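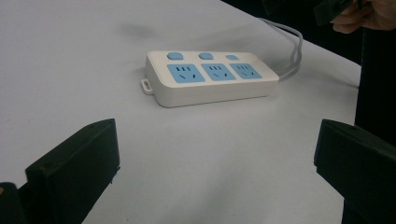
Estrella Hinojosa wrote in the margin of the last entry that the overnight figure has to be wrong, that a shop with the lights out and every machine stopped can't draw more than a couple of light bulbs, and that before anybody starts unplugging things the measurement should be repeated with a meter that reads true power.

Fair. Repeated it. Entry follows.

24 September 2026
Overnight base load, Tristby shop, second pass

Purpose
Find what the shop draws when it is closed, load by load, and decide which loads can be switched off at night without making work for the morning shift. The first pass was done with a clamp meter on the subpanel feed and gave a single number with no breakdown. Second pass uses the same clamp for comparison plus the Zeveo plug-in meter on each load in turn.

Baseline
Clamp on the subpanel feed, both legs, current times line voltage, added: 244. I wrote watts after that number in March and it should have said volt-amps. Estrella's objection stands to that extent. A clamp sees current and has no idea where in the cycle it flows. Small power supplies take their current in narrow spikes near the voltage peak, and an idling transformer takes most of its current out of phase. Both push the apparent figure up and neither costs what it seems to cost.

Sum of the individual plug-in readings, true power: 216 watts. The difference between the two is about what I would expect from the mix of loads. It also includes anything hardwired that the Zeveo can't reach, so I'm not going to assign the whole gap to power factor.

Method
Everything shut down as for a normal closing. Lights out, dust collector off at its breaker, compressor drained and switched off at the machine. Waited until the refrigerator in the break area had cycled off, then started at the north wall and worked clockwise. For each load: unplug, insert meter, plug back in, let it settle, read. Loads that cycle (refrigerator, dehumidifier, glue cabinet heater) were logged for 90 minutes each and averaged over that time. Everything else got one steady reading and a repeat at the end.

The Zeveo has poor resolution at the low end. Anything under a watt shows as zero, or flickers between zero and one. For the chargers I put several on one strip and read the strip as a group. Dividing by the count afterward is tempting but the chargers differ, so the group figure goes in the table as a group figure.

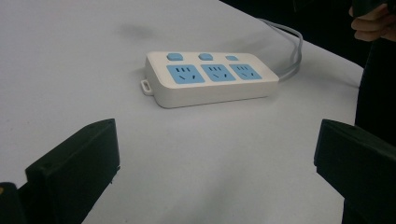
White strip with three blue outlets, on the tabletop.

An empty strip reads zero on the Zeveo, as it should. A strip with a lit indicator draws something, but far below what the meter can resolve. Surge-protected strips have a little leakage through the filter, again below resolution. I mention it since the question has come up more than once whether the strips themselves are worth pulling from the wall. For energy, no. For other reasons (dust in open slots, tired contacts) there is a case, see below.

Results by load, largest first
Dehumidifier (Tlapale), lumber room. Largest by a wide margin, averaged over its cycle. The compressor accounts for most of it, but the fan runs continuously whether or not the compressor is on, and the fan by itself beats every other load in the building except the refrigerator.
Refrigerator, break area. Second. Old, door gasket hard at the bottom corner. A strip of paper closed in the door at that corner pulls out with no resistance.
Glue cabinet heater. Third. Thermostat set higher than it needs to be. The cabinet is there to keep the glue from freezing and somebody has it set for comfort.
Compressor controls (Savenetti). The machine was off at its own switch and still drew power through the control transformer, which sits upstream of that switch. Warm to the hand after a full night. Small load, but constant, and it does nothing.
Network gear and the office printer. Printer in sleep was lower than expected. It wakes itself from time to time and the Zeveo caught one wake-up with a short peak.
Cordless tool chargers, as a group. Small with full batteries seated, smaller with the batteries out. The old style charger is worse than the rest put together. It has an iron transformer and hums.
Bench lights with electronic drivers, switched off at the lamp. Below resolution individually, just visible as a group.
Radio. Has a clock. Draws for the clock.

Changes made the same night
1. Dehumidifier: fan moved from continuous to automatic. Humidity setpoint left alone until there is a week of readings from the lumber room.
2. Glue cabinet thermostat turned down. Marked the old position in pencil.
3. Compressor: now to be isolated at the wall disconnect instead of at the machine. Needs a label.
4. Old charger unplugged and put on the shelf with its batteries. Anyone who needs it can plug it in.
5. Radio unplugged. 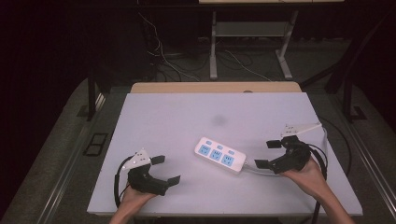
Second baseline
True power, summed the same way, after the changes: 151 watts. Refrigerator and dehumidifier were logged again for the full period and averaged. The dehumidifier accounts for most of the improvement. The glue cabinet is next, with the caveat that the night was mild and the heater would not have worked hard in either case. I would not carry this number forward to winter.

The clamp reading fell too, but by a different proportion. Taking the compressor's control transformer off the line removed a load with very little true power and a fair amount of reactive current, so the clamp overstates what that change is worth. Anyone comparing March with now should use the Zeveo sums and leave the clamp figures out of it.

What the numbers don't cover
Hardwired loads: exit signs, the thermostat transformer, the doorbell transformer, the ground fault outlets themselves. Each ground fault outlet draws a small standing current for its own electronics. All of these are on the subpanel and show on the clamp. To get them separately I would need a true power meter on the feed. We don't own one. A borrowed one for a single night would settle it.

Also not covered: the water heater. It is on the main panel and not on ours.

Notes on outlet strips
Looked over the strips while moving the meter around. Most are fine. The test I use is simple: insert a plug, feel the grip, wiggle it, then run a steady load through it for a while and touch the plug blades right after pulling it. A worn contact has a weak grip and gets warm. Contact resistance turns load current into heat exactly where the plastic is, and the heat softens the spring that is supposed to be holding the blade, so a weak contact gets weaker.

Individually switched outlets are handy for this sort of survey, since each load can be dropped without disturbing its neighbors. The drawback is one more contact in series per outlet. Light loads only: chargers, lamps, the radio if it comes back.
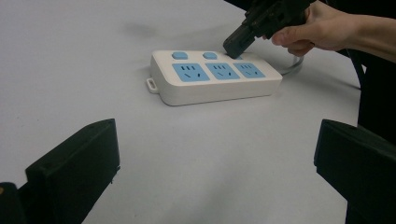
Heaters and shop vacuums go straight to the wall. The glue cabinet heater was on a strip and has been moved. The vacuum by the band saw was on an extension cord feeding a strip, which is against the shop rules and has been corrected twice this year that I know of. If the cord is too short for that corner then the corner needs an outlet.

No strip gets plugged into another strip, including for measurement. I was going to do this to save time in the office and ended up walking the meter around instead.

Repeatability
Repeat readings at the end of the session agreed with the first set to within the last digit for all the steady loads, except the printer, which had gone into a deeper sleep in the meantime. The cycling loads are less certain. A refrigerator average depends on where in the cycle the log starts and stops. I started each log at the moment the compressor cut in, and the log ran through several complete cycles plus a partial one. The partial cycle is an error I could have removed by stopping at a cut-in and didn't. Next time: stop at a cut-in and divide by the real elapsed time.

The door of the refrigerator stayed shut throughout. On a working day it does not, so the daytime figure will be higher. This survey is for nights.

Open items
Lumber room humidity, morning and closing, for a week with the fan on automatic. If the stickered oak by the door reads any wetter on the moisture meter, the fan goes back to continuous and we pay for it.
Refrigerator gasket. Try warming it and working it back into shape before buying one. Repeat the paper test at all four corners.
Label for the compressor disconnect, both sides.
Third baseline on a cold night for the glue cabinet.
Ask Estrella whether her brother-in-law still has the panel meter with the voltage leads. If he does, read the feed directly and close out the hardwired question.

Zeveo is back in the top drawer with its instruction sheet. The clamp needs a battery.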